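用了七个月，把 Tosberg 折叠阁楼梯的情况写一下。型号是带保温盖板的三折木梯，手动开合，没有电机。文中的价格是我自己付的，厂家和店家都不知道我会写这篇。

# Tosberg 保温折叠阁楼梯使用评价

## 先说背景

我家在 Horrocks，房子是老式的坡屋顶，楼上走廊的天花板有一个检修口，原来盖着一块刷过漆的薄木板，上去要从车库搬铝梯。铝梯长，转楼梯拐角时总蹭墙，所以阁楼虽然面积不小，平时一年也上不去几回。行李箱、冬天的被子、旧账本放上去之后，基本等于不存在了。

冬天还有另一个麻烦。那块木板四周漏风，走廊比两边的房间都冷，风大的晚上木板会自己轻轻跳动，发出声音。我试过在边上贴海绵条，贴厚了盖不平，贴薄了没有用，过一个夏天胶就老化了。

后来决定干脆换成带保温盖板的折叠梯，顺便把阁楼铺上地板，改成一间能待人的小房间。这篇只谈梯子，阁楼改造的部分只在有关系的地方提几句。

## 价格和包装里的东西

整套到手 1,673 欧元，含运费，不含安装。价格里包括了三样东西：梯子和盖板主体、一圈用来收口的白色线条、一套加装扶手。扶手是另外选的配件，建议一起买，后面会讲理由。

对比的时候我看过 Bonine 的同类产品。Bonine 的梯子便宜一截，踏板也够宽，但盖板保温层薄，密封条只有单道，店里样品合上以后能看到侧面透光。店员说是样品没有调好，也许是真的，我没有办法确认。如果阁楼下面是车库或者储藏室这类不采暖的空间，买 Bonine 应该就够了。我家的口在走廊正中间，所以选了贵的。

Tosberg 的包装是一个大扁箱，很重，一个人抬不动，送货的人只送到门口。上楼之前先量一下楼梯拐角，我们最后是在门厅拆箱，把梯段和外框分开搬上去的。说明书有图有字，图比较清楚，文字翻译得很生硬，有一处把“铰链侧”和“锁扣侧”写反了，好在图是对的。

螺丝给得足，但固定外框用的长螺丝头不够深，用普通批头容易打滑。我换了自己的木螺丝。垫片是塑料的楔形片，好用，多出来的可以留着调门框。

## 安装

安装手册要求两个人，这一点没有商量的余地。外框要托在天花板开口里，一个人在上面校水平，另一个人在下面撑着，中间还要有人去拿垫片。和我一起装的是 Raíssa Bragança，她以前自己换过天窗，知道怎么在老房子里找方正。没有类似经验的人，我觉得请工人更合适。

开口的尺寸是最花时间的一步。老检修口比新外框短，需要切掉一段次梁，再补一根横档把力传到两边的主梁上。我家的屋顶结构图找不到了，所以请了一位结构工程师上门看过，他画了一张草图，标了横档的截面和连接件的位置。这笔费用不在上面的价格里。如果你家屋顶用的是预制桁架，桁架杆件不能随便切，一定要先问清楚再买梯子，有些房子只能把开口换个方向，或者换一款窄的。

切天花板灰尘极大。我们用塑料布把走廊两头封住，门缝也贴了胶带，第二天床头柜上还是有一层灰。旧房子的保温层里可能有不该碰的材料，动手之前也应该查一下。

外框装好以后再挂梯段。梯段通过两侧的铁臂和盖板连在一起，弹簧出厂时是锁住的，手册用红字写着最后才能松开。照做就行。提前松开的话，盖板会往上弹，手在边上很危险。

最后一步是按层高裁梯脚。手册的方法是先把上面两段展开，用直尺顺着边量到地面，前后两条边分别量，因为梯子是斜的，切口也是斜的。我们量了好几遍才下锯。裁完之后梯脚套上橡胶套，三段应该正好连成一条直线，关节处不留缝。我们裁出来有一侧略长，用砂纸磨了一会儿才落平。

整个过程花了一个白天，早上开始，收尾时已经天黑。其中大半时间在处理开口和横档，梯子本身装得很快。

## 开合的手感

平时梯子收在盖板上面，下面只看到一块白色的板和一个小锁孔。开的时候用随附的长杆勾住锁孔转一下，往下拉，盖板靠弹簧撑着慢慢下来，停在一个固定的角度，然后用手把梯段翻开。

弹簧的力度调得不错，拉下来不重，推上去也不会突然加速。刚装好时最后一小段需要用点劲才能锁上，那是密封条还硬，用了几周就顺了。

长杆是铝的，手柄端有个塑料套，转久了会松，我用一点胶粘住了。杆子挂在哪里要提前想好。我们起初靠在墙角，结果谁走过都碰倒，后来在衣柜侧面装了个夹子。

踏板是山毛榉色的实木，表面有防滑沟槽，穿袜子也踩得稳。踏板深度比铝梯大得多，不过它仍然是梯子，上下都要面朝踏板，手里抱着大箱子时不好走。我搬行李箱是让人在下面递，自己在上面接。

扶手装在右侧，是一根弯管，固定在中间那一段上。没有扶手时，下楼的第一步很别扭，身子要转过来，手却没有地方抓。装上以后好了很多。阁楼一侧的开口边上还需要另外做护栏，Tosberg 有成品护栏卖，我嫌尺寸不合适，自己用方木做了一圈，高度到腰。有小孩的家庭，护栏和盖板上的锁都不能省。

承重方面，铭牌上有标注，我体重正常，加上一箱书走上去没有明显晃动，关节处偶尔有一点木头摩擦声。给铰链上过一次干性润滑剂之后声音小了。不要用普通机油，会滴到踏板上。

## 保温和密封

盖板的保温层厚 90 毫米，外面包了一层白色面板。密封条是双道，一道在外框上，一道在盖板边缘，合上以后用手沿着四边摸，感觉不到风。

真正漏风的地方是外框和天花板之间那一圈缝。Tosberg 的手册只写了“用适当材料填充”，没有给材料，也没有讲做法。我用的是 Foltell 的柔性填缝条，再在上面压一层气密胶带。填缝条是压缩卷装的，剪开以后会慢慢膨胀，所以动作要快，冷天膨胀得慢一些，时间比较宽裕。胶带要贴在干净的木面上，灰没有擦掉就粘不住，我有一段返工了。

做完这一圈之后，走廊的变化很明显。以前十二月的早上从卧室出来要披衣服，现在不用。风大的时候也听不到木板响了。我没有装温度计做记录，也没有对比取暖费，因为同一个冬天里还给窗户换了密封条，几件事混在一起分不开，所以不给数字。

有一点要提醒。盖板密封好了，阁楼和楼下的空气就不怎么流通了。如果阁楼原来靠漏风排潮，现在潮气要有别的出路。屋檐处的通风口不能被新铺的保温棉堵住，我在檐口放了通风挡板，把棉和屋面板隔开。装好后的头一个冬天，每隔一阵上去看一眼屋面板的背面有没有水珠，是应该做的事。

## 阁楼那一头

梯子到位以后，阁楼才算真正能用。我在主梁之间加了木龙骨，铺了带企口的地板，靠山墙的一侧留作工作的地方，斜顶低的两边放柜子。柜子做成带轮的，方便拉出来够到后面。

墙面先钉石膏板，刮平以后刷白。阁楼采光只有一扇小天窗，浅色的墙和桌面能让里面亮不少，傍晚不用太早开灯。灯装在斜顶和竖墙的交界处，光往上打，坐着不晃眼。插座从楼下走廊引了一路单独的线，请电工做的，顺手在梯口旁边加了一个开关，上去之前就能把灯打开。这个开关很值，摸黑爬梯子不是好主意。

桌子是在上面拼的，没有别的办法，梯口的宽度过不了成品桌面。买大件之前先拿卷尺量净宽，量的时候要把扶手和铁臂占的地方减掉，外框标注的尺寸比真正能通过的尺寸大。床垫可以卷着上去，衣柜只能买拆装的。 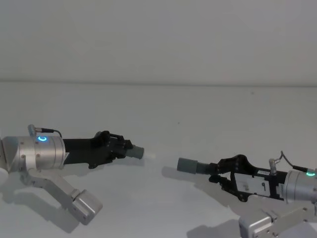
## 不满意的地方

先说收口线条。线条是塑料的，转角处靠卡扣拼接，接缝怎么对都有一条细线。老房子天花板不平，线条又软，会跟着墙面起伏。我最后没有用它，到木材店买了普通木线，自己切角刷漆。按这个价位，配件应该好一些。

盖板表面容易留手印。合上时手总要推同一个位置，几个月下来那里发灰，用湿布能擦掉一部分，剩下的要用清洁剂。清洁剂不能太强，我在背面试过一种，漆面会发乌。

锁扣的位置只有一个，在盖板的一端。另一端靠铰链，密封靠铰链的间隙来调，可调的范围小。天冷以后木框收缩，铰链一侧的压紧程度比锁扣一侧差，手伸过去虽然没有风，用一张薄纸夹着能抽出来。锁扣侧抽不出来。希望新版本能做成两点锁。

梯子放下来时会占掉走廊的大部分通道。手册里给了一张展开半径的图，我看过，也在地上贴了胶带比划，真装好以后还是觉得比想象的占地方。浴室在走廊尽头，有人在阁楼上的时候，别人只能侧身过去。开口方向在买之前多想想，让梯脚朝着走廊宽的那一头。

售后联系过一次。箱子里少了一个橡胶梯脚套，我给 Tosberg 发邮件，附了缺件清单的照片，第二天收到回复，过了几天配件寄到。他们没有多问，也没有收费。不过回信里附的安装指南还是那份有错的旧版。

## 保养

需要做的事不多。每年换季时我会检查一遍下面这些地方：

- 外框的固定螺丝，木头干缩以后会松，要重新拧紧
- 梯段关节上的螺栓，松了会有咔哒声
- 密封条上的灰，用湿布擦净，不要用酒精
- 梯脚橡胶套有没有磨穿，磨穿会划地板
- 弹簧挂钩处有没有锈迹

木踏板出厂没有上漆，摸起来很舒服，但容易脏。我刷了一遍无色硬蜡油，颜色稍微深了一点，现在鞋印可以擦掉。刷油的时候梯子要一直放着，人不能走，最好挑一个不用上阁楼的时候。沟槽里不要积油，会变滑。

## 哪些人适合买

阁楼口开在采暖空间里，层高正常，打算经常上去的，我觉得这套梯子值这个钱。保温和密封做得扎实，踏板宽，弹簧好用，平时收起来也不碍眼。

一年只上去拿一次节日装饰的，没有必要。原来的检修口做好密封，盖板背面贴一块保温板，再配一把好一点的伸缩梯，花的钱少得多。

想把阁楼正式改成卧室或者出租的，折叠梯多半不符合当地对逃生通道的要求，需要固定楼梯。我去问过 Horrocks 的建筑管理窗口，对方的意思是，储藏和自己偶尔使用没有问题，要登记成居住房间，就得提交图纸，楼梯、天窗尺寸和防火都要一起看。各地规定不同，先问再动工。

家里有膝盖不好的老人，也不要指望这套梯子能让他们上去。它比铝梯好走，坡度还是陡的。

## 评分

| 项目 | 评价 |
|---|---|
| 保温 | 很好 |
| 密封 | 锁扣侧很好，铰链侧一般 |
| 开合 | 顺手，初期偏紧 |
| 踏板和扶手 | 好，扶手需另购 |
| 安装说明 | 图可以，文字差 |
| 收口线条 | 差 |
| 售后 | 回复快 |

## 补充

有邻居问我能不能只买盖板，不买梯子。我替他看过产品目录，Tosberg 的盖板和外框是成套的，不单卖。Bonine 有单独的保温检修盖，尺寸固定，装之前同样要看开口是不是方正。

另外，Foltell 的填缝条买的时候注意宽度规格，要按压缩后的缝宽来选，我头一次买窄了，塞进去撑不满，又回店里换了宽的。没有拆封的可以退，拆了的那卷现在还放在车库里，准备用在后门的门框上。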